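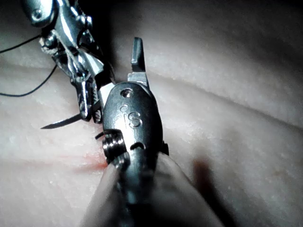

MEDIA RELEASE | Instruments and Controllers

Bultirness publishes first controller comparison, and isn't ready to pick a winner

4/4/26 – Bultirness today released results from its bench comparison of two controllers for robotic suturing, Waka and Ouali. Both were sold to us as a clear step up from the older Dranmont unit. On the numbers so far, we can't back that claim for either one.

The trial logged 3148 needle grasps on practice tissue across 13 instrument pairs. Waka dropped the needle 45 times and Ouali slightly less often, a gap too small to hang a purchase on. Views from the wrist camera and the fixed camera were scored separately, and the scorers did not always agree on what counted as a clean grasp.
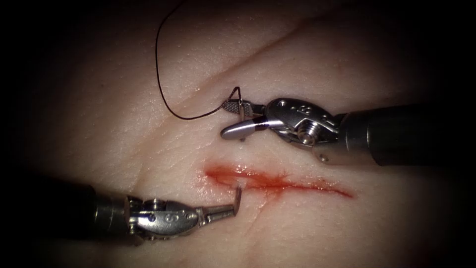 Needle at the left end of the incision, with the suture thread held in the jaw of the right instrument.

Practice tissue is also kinder than the real thing. We would treat any supplier's talk of "surgeon-level handling" with caution until somebody shows the raw logs. Ours are available on request, dropped needles included.

A second round, with worn jaws and a slower control loop, starts in May. Dranmont will be run again under the same conditions.

Media enquiries: Bultirness communications desk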